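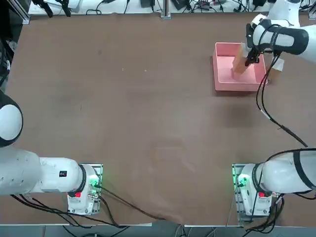
Neighbor's fence may be on our side of the line. Pay for a survey or go by the old plat?

Asked in: Home and Yard > Property lines

We bought a house in Dukville last summer. There is a wood fence along the back that belongs to the neighbor, or at least he says his father put it up. It runs 82 feet, corner to corner. We want to put in a garden shed and the town needs to know how far it will sit from the rear line, so I got out the papers from closing.

The plat in the folder is a photocopy of a photocopy. If I measure from the sidewalk the way I think it shows, the fence is about three feet over on our side at the west corner and close to right at the east corner. My husband measured from the garage and got a different answer, less at the west end and a little over at the east. There was supposed to be an iron pin at the west corner. I dug where I thought it would be and found roots and part of a flower pot.

I called Himalon Land Surveying and the price for marking the back line was more than 900 dollars. That is a lot for a shed that isn't costing much over that. The woman on the phone was nice about it and said the price goes up if they have to hunt for the corners.

What I want to know:

Can I go by the old plat for the shed permit if I stay well back from the fence?

If the fence really is on our side, do we lose that ground by not saying anything? The neighbor is friendly and I don't want to start something. He lets us use his side gate to get the mower around, which matters with our lot.

Also, the fence needs work. Stetsiuk Fence is coming to look at ours on the other side of the yard and they could look at this one while they're out, but I don't want to pay to repair a fence that isn't mine.

Thanks for any help.

Added later: the title policy has a line in it about "matters an accurate survey would disclose." I don't know if that helps or hurts.

2 answers

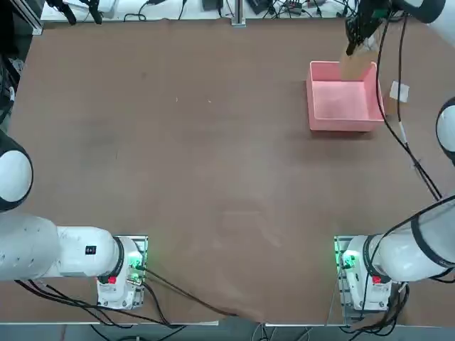 Rosalie Zwahlen answered:

Get the survey. I know you don't want to hear it. Measuring from a sidewalk doesn't tell you anything, sidewalks move and the town doesn't always put them back where they were. Same for a garage. The plat distances go from corner to corner, and if you can't find a corner you are guessing.

You might rent or borrow a metal detector before you pay, though. Pins get buried deeper than you'd think, and ours was under a good foot of dirt and the neighbor's mulch. If you find one DON'T pull it up or move it. Put a stake beside it and leave it alone. It can bring the price down if the surveyor doesn't have to look for it.

About the neighbor, just tell him. Ask if he has a survey from when his father bought. We asked ours and he had one in a kitchen drawer.

Don't fix the fence.

Comment from the asker: I did ask him after reading this. He thinks there is one but his sister has the papers. He wasn't bothered at all.

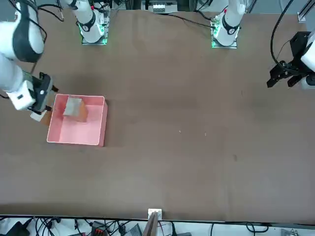

Erkadthorpe, 7 March 2019

I'm not a lawyer, but I worked the counter in a county permit office for a long time and this came up every spring, so I'll take your questions in order.

On the shed, call the town before you do anything else. Some places will take a sketch on the old plat for a small shed if you show plenty of room. Some want a stamped survey for anything on a foundation and don't care about a shed on skids. Ask what the rear setback is and whether it's measured to the wall or to the roof edge. People get caught by that second one. If you have the room, draw the shed as though the line were at the worst place you measured and then add some. I can't tell you that Dukville will accept it. They may, and then you have your shed and can put off the survey.

On losing the ground, it can happen, but it isn't quick and the rules are different in every state. The number of years varies a lot, and some states want the other person to have paid taxes on the strip or to have believed it was his. What counts in your favor is permission. If the owner of the ground has said in writing that the fence can stay, it is generally much harder for anyone to claim it later.

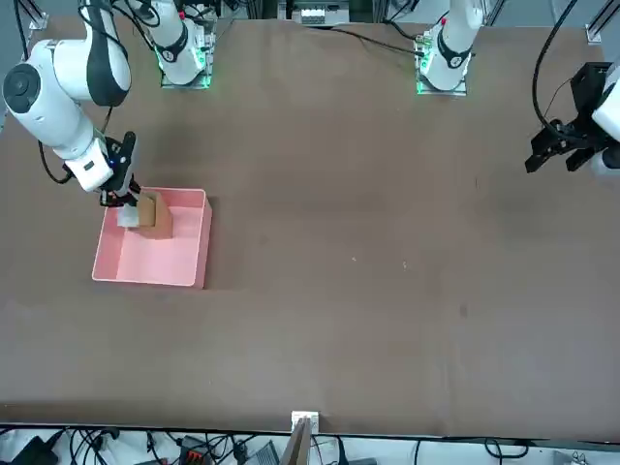
The writing can be short. Something like "We understand the fence along the back may not be on the property line, and we both agree it can stay where it is for now without changing who owns what." Both of you sign and date it, and each keep a copy. Have a local real estate lawyer read it before you sign — a lot of them will do one page for a flat fee. Don't record anything with the county on your own.

The mower gate is the same kind of thing going the other way, so put that in the letter too. He is letting you use his ground, and the next owner over there may not be so easy about it.

The title policy line is most likely an exception. It usually means the company is not covering problems a survey would have turned up, such as this one. Look to see whether a survey was done for your lender at closing. If there was one, even a rough one, it should be in the file at the closing office and they should send it to you for nothing. A mortgage location drawing is not a boundary survey and I wouldn't set a fence post by it, but it may show which way the fence leans off the line.

As to price, call two more surveyors. Ask whether any of them has worked on your block. If one did the lot next door he may already have the back corners, and the quote can come out quite a bit lower. You could also ask your neighbor to split it. He has the same line you do.

I agree with Rosalie about leaving the repairs alone until you know. Stetsiuk or whoever it is can look at it and give you a number, that doesn't commit you to anything. If a panel is about to come down on somebody, tell the neighbor now and let him prop it up.

Comment from the asker: Thank you. The closing office found a drawing and is mailing it. The town says skids are fine with a sketch. I'll post again when I hear about the sister's papers.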